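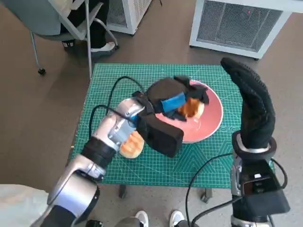

Chapter 6: Trying Out Hands

Print this page | E-mail this page

Before we say which robot hand is better, we ought to ask, better at what? A bread roll is a lovely thing to begin with, being soft, light and never quite the same shape twice! Marina Chatzigeorgiou, whose notes we lean on here, gave each glove 61 goes
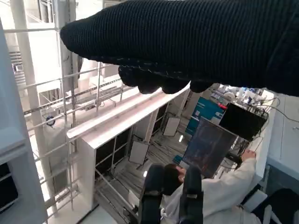
and wrote down every one of them, the fumbles too, before she let herself change the grip setting.

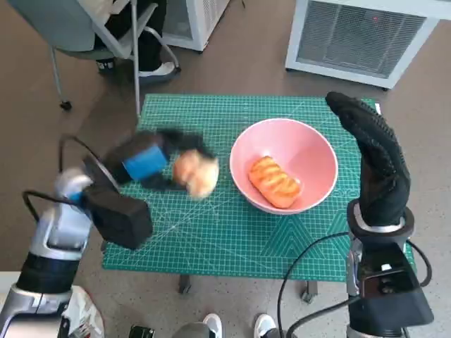

Fig. 6.1 A bun held above the mat, with a roll in the pink bowl.

Contact Posness | © Posness 2020 | Back to top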